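Home News What's On Letters Your Street

Rembridge linen room gets its beds made, and wants your spare sheets

By Asmaa Bouazza
Friday, January 19, 2024

I popped over to the Skeltley Road unit this week to see how the Rembridge linen scheme is getting on, and came away wanting to wash everything I own. If you missed it back in December, the idea is simple enough: people hand in bedding and clothes they've finished with, the lot gets washed, folded and sorted, and then it goes out to households in Rembridge who have just moved in somewhere with very little.

It has gone better than anyone expected (me included, I only gave them a pillowcase!). So far 388 items have come in and 187 of them have already gone out again, mostly double sheets and towels. Single fitted sheets are the thing they keep running short of, so if you've got any in the airing cupboard, have a dig — they don't mind faded and they don't mind odd colours, but they can't take anything with holes.

Callum, who does the Thursday sorting, spent a good while trying to teach me to fold a fitted sheet. I've been doing it wrong for years. You tuck the corners into each other first, lay the whole thing flat on something big, and only then start folding, and mine still came out looking like a pudding. His sat there like it had come out of a packet. He says a mattress is the best folding table there is, and I tried it at home the same evening and have to agree.
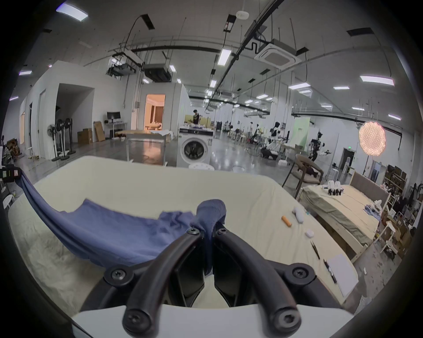
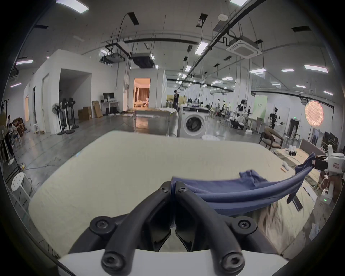
Washing is the slow part, and it's what the scheme would most like help with. A full load of towels takes the best part of an afternoon by the time it's been through and hung up, and January is no month for a washing line. There's a white front loader with a round glass door out on the floor, and a round white basin in front of it, and I can tell you that more than one of us has been eyeing up that sort of set-up for our own kitchens. Mrs Böttcher from the flats has offered to take two bags a week home with her, and they could do with four more people willing to do the same.

Drop-off is at the side entrance, weekdays until four. Please put things in a bag you don't want back, and check the pockets if you're giving clothes. Pairs of pillowcases are handy tied together with a bit of string. Duvets are a no for now, as they take up too much space, but that may change in the spring.

I'm taking my second lot in next week, folded my way, I'm afraid.

12 comments Share Print

Recent stories
Skeltley bus stop to move across the road
Rembridge library keeps its Saturday hours
Lost tabby found in a greenhouse
Letters: more on the potholes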